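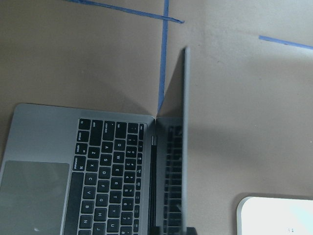

Laptop resale prep – how clean is clean enough?

idareinholz
Joined: May
Selling my old silver laptop, the aluminum one with the black keys, and I've been going back and forth on the keyboard all morning. I type for a living so those keys have had a workout. My plan was to lay it on some brown packing paper on the kitchen table, go over everything with a barely damp microfiber cloth and a bit of isopropyl, then do the edges of the keys with a wooden toothpick. Is that enough or do I need to start popping keycaps off? My brother-in-law swears you have to take every single one off or the buyer will think you ate soup over it. (I have eaten soup over it. Once.)

Posted Saturday, December 31, 2022

kayode_s
Please don't pop the keycaps! The clips on the thin laptop ones are tiny and they snap if you look at them wrong. I did that to my tab key a few years ago and it never sat straight again. Compressed air, short bursts, hold the thing at an angle and let the crumbs fall out. Then the cloth. Done.

attilaj
Going to disagree with Kayode. If you go slowly and use a plastic pick the letter keys come off fine – I've done 3 laptops that way and only lost one clip between them. The spacebar I'd leave alone, same with the wide ones like shift. Those have the little metal bars under them and getting them hooked back in is a misery.

kayode_s
"Only lost one clip" is kind of my whole point, Attila.

attilaj
Ha, fair. It was a caps lock, though. The buyer thanked me.

so-yul_yoo
Whatever you do, shut it down all the way first, and unplug it. Some of them switch themselves on when you press a key or open the lid, so keep the cloth really well wrung out even then. And never spray anything straight onto the keyboard, put it on the cloth. I use the Clodis wipes on my desk but I wouldn't use them on a laptop, they leave a film that catches the light and makes the whole palm rest look greasy. I went through half a pack trying to wipe off what the previous wipe had left behind, which was a fun evening.

idareinholz
Good to know, I have a tub of those right next to me! Back in the cupboard they go. What about shine on the keys? The A and the E on mine are what I'd call polished.

so-yul_yoo
That's wear, it won't come off. Take a clear close-up of it and put it in the listing. I'd much prefer to see it up front than get a message about it after the parcel lands.

yeom_sy
Different So-yul here, hi, yes there are two of us. Seconding the close-up. I'd also do one with the lid up and one with it shut, both by a window, because overhead kitchen lights make aluminum look scratched even when it isn't. And sign out of all your accounts before you wipe the drive! I forgot and the poor guy who bought mine had to call me twice.

kayode_s
How are you shipping it? I reuse Rustad boxes, they're stiff enough, and I wrap the laptop in paper before the bubble wrap so the bubbles don't mark the lid.

attilaj
Paper can scuff too if there's grit in it. I'd go with a thin foam sleeve.

idareinholz
I've got a sleeve somewhere, it came with the new one. OK, so: air, cloth, toothpick, all keys stay on. Sorry Attila! Going to get started once I've found the toothpicks, and I'll post the listing photos in this thread tonight if anyone wants to tell me what I missed.

attilaj
I'll be looking at that caps lock.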